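A chat about heat pumps in Urbridge

October | By Đỗ

Print this | E-mail this

I'd been meaning to talk to somebody who'd ripped out a gas furnace, so I was pretty happy when a homeowner over in Killden said yes (and offered pie!).

She put in a Kemitano heat pump two winters back. "The quote made me sit down," she told me. "Then the rebate knocked $2000 off and I stood up again."

I asked about the cold snaps, the thing everyone writes in about. "It got down to 10 degrees and we were fine in the living room - the back bedroom, not so much. I bought a rug."

Her old gas bills came to $798 for the heating season. She hasn't sat down with a full year of electric bills yet, and she wouldn't guess. Fair enough.

What bugged her was the paperwork. "13 pages, and they wanted the serial number on four of them. I was out there with a flashlight."

Would she do it again? "Sure, but in spring. Don't do it with the heat off and a houseful of relatives."

I drove home thinking about my own furnace, which rattles.
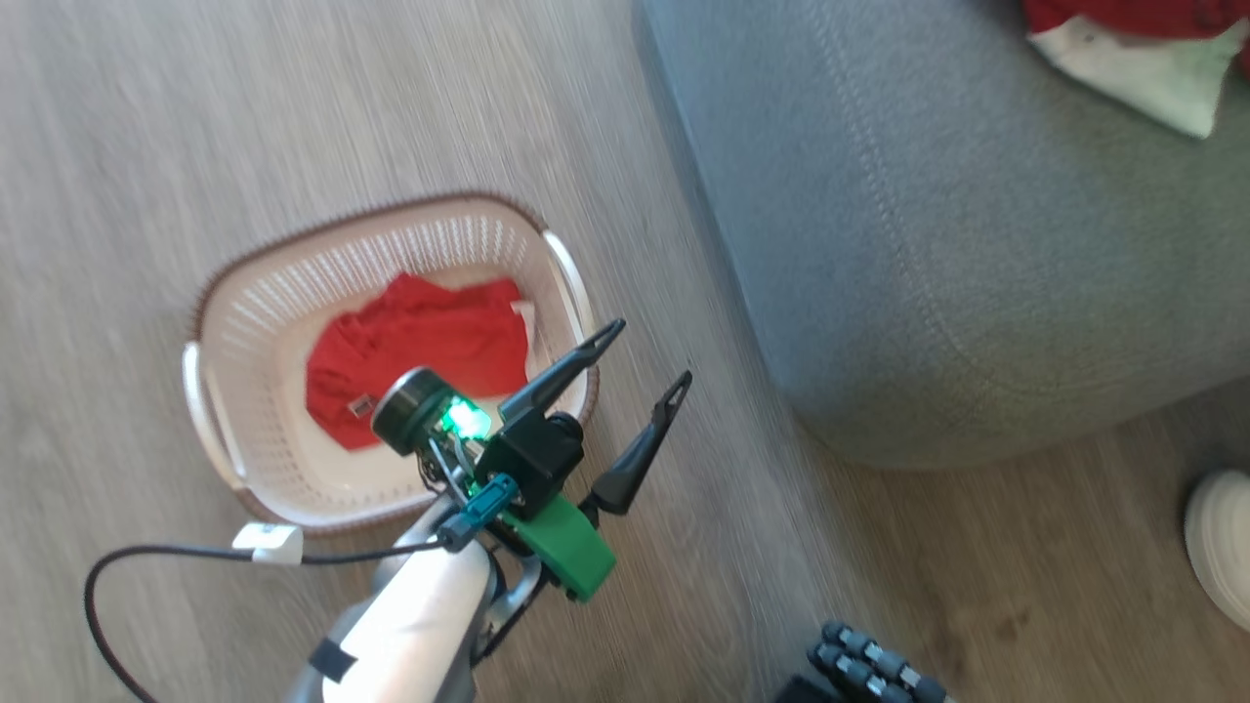

The installer she used is booked until after the holidays, so I've put my name on the list and I'll write up the quote when I get it.

Related items
- Urbridge rebate forms: where to send them
- Attic insulation before or after?
- Readers' letters on rooftop solar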